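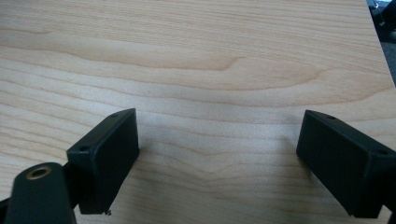

Pale wood tabletop with a wavy grain.

Tastik

Tastik is a small collection of home supper recipes kept as plain text, with a script that scales them and writes a shopping list. Aslak Torvik started it as a folder of typed-up notes. Danylo Lytvynenko wrote the script, and Demyd Savchuk looks after the units table.

Contents

recipes/ - 67 recipes, one file each
units.csv - spoon, cup and tin sizes with their metric values
scale.py - changes a recipe to a new number of servings
list.py - merges several recipes into one shopping list
notes/ - serving notes and scanned margin comments, typed out

Recipe files

The first line is the title and the second is the number of servings. Ingredients follow, one per line, in the order amount, unit, name. A blank line ends the ingredients and the method starts after it. Lines beginning with a semicolon are ignored by both scripts.

Amounts are in grams or millilitres where the source gave a weight. Eggs, onions and the like are left as whole numbers, and scale.py rounds them up. Salt and yeast are scaled the same way as everything else, so check them by hand for large batches.

Serving notes

A serving note says what goes on the table with the dish - plates, bowls, cutlery, anything to pass round. Notes exist for 31 of the recipes. They are free text and the scripts don't read them.
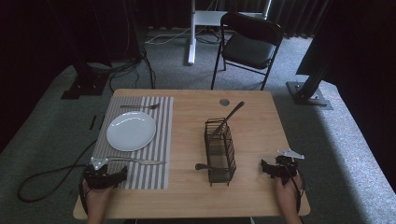
Known problems

Tins are assumed to hold 400 g. The fish recipes typed up by Maksym Polishchuk use smaller ones, and three of them still come out wrong.
list.py treats "spring onion" and "spring onions" as two items.
Oven temperatures are for a fan oven unless the method says otherwise.
The Hnatiuk dumpling recipe has no resting time. The original card is torn there.

Changes

December - added the Marelico soups, fixed rounding below 75 g, removed a duplicate flatbread.

Corrections go to Zachary Chisholm. Please give the file name and the line you want changed.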